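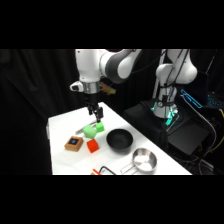
Re: [shoreline] sorting day at Skestness

Sun 21 June

quick one, typing on the bus. Bags are fine, we have 60 left over from January. What we dont have is gloves in small sizes - bring your own if you can.

> Are we weighing the rope separately this time? Last
> time it all went in with the nets and the total came
> out at 800 pounds, which didn't help the county much.

Yes, separately. Rope on the left side of the ramp, nets on the right. Hard plastics by the gate.

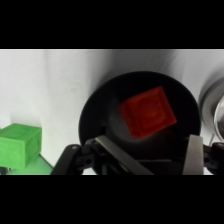 Flistska Bay Shoreline Team

Kaveo is lending the truck again but only till noon, so heavy stuff first please. Tires too. They won't take anything with fuel in it - leave it where it is and tell me, I'll call teh harbor office.

Parking at the Marinho lot, not the beach road. Low tide is early. Will send the sign-up sheet again tonight, the old link is dead.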